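Two arms and a table: the Skisarora bench kit on test

Erkwood sells its two-armed bench as a complete package, and the idea is that a small workshop or college can be running simple handling jobs without hiring an engineer.
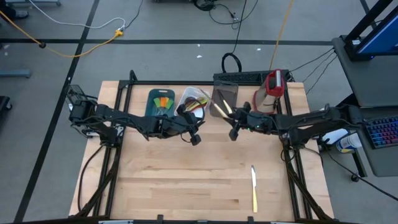
What you get

The kit comes as a black aluminium frame with a wooden top, two black arms that fix to opposite sides, and the control software, called Salazar. Each arm ends in a gripper. The computer is not included, and neither is a desk to put it on. The price is £3192, or £1432 for buyers who already have a frame and want a single arm with its gripper and licence.

Everything arrived on one pallet. The frame took two people a morning to bolt together and level. Mounting the arms was quicker. The instructions are clear on bolts and poor on cables, and it is worth deciding where the mains leads will run before anything is switched on. We fixed a power strip to the top rail at the back, which kept the plugs away from the arms but left a loop of cable that we later tied down.

Teaching it a job

Salazar learns a task from being shown it. The operator moves the arms through the job, saves the run and repeats it with the objects in slightly different places. Erkwood suggests 20 runs for a simple task. We chose kitchen tidying because the objects are cheap and all shaped differently: a butter knife, a cutting board, a roll of paper towel on its holder, a clear plastic container of odds and ends, and a pair of thin wooden sticks to go into a dark plastic caddy.

The sticks were the hardest part. They lie across each other in the gripper, and if the tips are spread too wide, one catches the rim of the caddy while the other goes in. After the suggested number of runs the arm managed it on some attempts and missed on others. Six more, all with the caddy turned at an angle, made a clear difference.

Flor Ríos, who looks after training at Erkwood, was not surprised. "People show it the same good run again and again," she told us. "Show it the awkward ones as well. Move the caddy. Pick the sticks up badly and put it right."

The knife was easier than we expected with the handle towards the near edge, and noticeably worse the other way round.

Day to day

The gripper has a small green light that is easy to see from a chair at the desk. The arms are quiet enough to talk over. They are also slow, and Salazar will not let you raise the speed until a task has passed its own checks.

Eliécer Cárdenas runs two of the benches at Undulmont, a packing firm, and has had them since December. He likes the clamps on the front rail, which he uses for trays, and dislikes the software updates. "It asks at eight in the morning, when we want to start," he said. His other complaint is spares – gripper pads have to be ordered directly from Erkwood and are sold only in sets.

Who should buy it

Colleges and small firms with light, varied work will get good use from the Skisarora. Anyone with one fixed job to do at speed should look at a single faster arm. Orders are open now, with a one-year warranty on both arms.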